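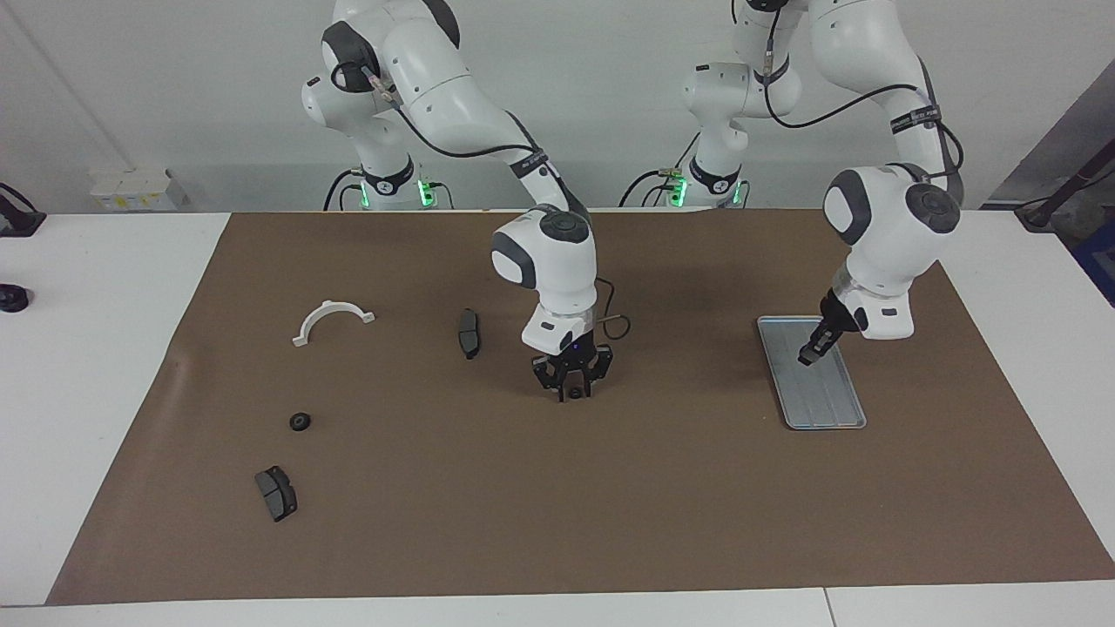 I get a lot of email about laying out small parts before a rebuild, so I finally put my answers on one page! I'm Hanne Ahonen, I write the Lindqvist kit notes, and I have been sorting brake pads and gears and little plastic bits onto tables for longer than I'd like to admit. My whole setup is a big brown mat on a white table and a metal tray with ridges running down the length of it. The white arch-shaped bracket with a flat tab at each end is the piece people ask about most, so there's a section on that further down. If your question isn't covered, write to me and I'll add it (eventually).

Do I really need a mat?

I'd say yes. A bare tabletop is slippery and small parts skate off it the second you bump the table. The mat also makes white plastic pieces so much easier to spot. I worked straight on a white table for two years and lost a clip every other week. Get one bigger than you think you need, and leave a strip of table free at the edge for your coffee and your notes.

What goes in the tray and what stays on the mat?

Small things that roll go in the tray, which for me means gears, pins and bushings. Bigger flat things like brake pads can stay out on the mat, where I can look them over. That's just my way. Tuấn Đỗ, who does the Clanberg kits, puts everything in the tray and then tips it all out again when he's ready to build, and his kits come out fine too.

Why a tray with ridges?

Short pins settle between the ridges and don't roll around when you pick the tray up. Wide gears will lie across the top, and I don't mind that. Mine is a Volau and I've had it for ages. Any shallow metal tray with a raised rim will do, so please don't go buy one just for this. A baking pan from the thrift store got me through my first winter.

How should I set out brake pads?

Friction side up, with a good gap between them. I want to see the groove down the middle and the whole gray face in one look. They don't have to be lined up like soldiers, mine end up at all kinds of angles and it makes no difference. Please keep your fingers off the friction surface, though, and keep oil well away from that end of the table.

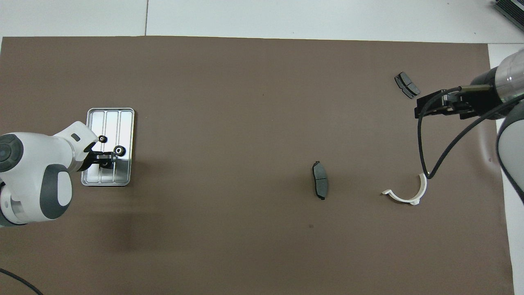

If you've got pads from two different sets, put a strip of masking tape on the backing plate of one set and write on it. Pencil is fine. Don't trust yourself to remember! I once mixed a Zusard pair with a Clanberg pair and spent a whole evening holding them up to the lamp.

Which way around does the curved bracket go?

Tabs down, arch up, when you're laying it out. It has a mirror-image cousin in some of the older kits, and the only way I can tell them apart is to set one on top of the other. If the tabs don't match, you have the cousin. The part number on the kit list is 873.

My gears look identical. Are they?

Probably not. Stack them and run a thumbnail around the teeth. If one sticks out even a little, they're different sizes, and they want separate spots in the tray. I do this before anything else now, after putting a gearbox together wrong twice in one afternoon.

How many parts should I lay out at once?

I stop at 8. Past that I start losing track of what I've checked. There are more than 4,000 loose parts in the drawers behind me and I'd love to dump them all out and have a good rummage, but no – one kit, one mat, then put it away.

Can I leave everything out overnight?

I do, with a clean dish towel over the top. If you have cats, use a box lid and put something heavy on it.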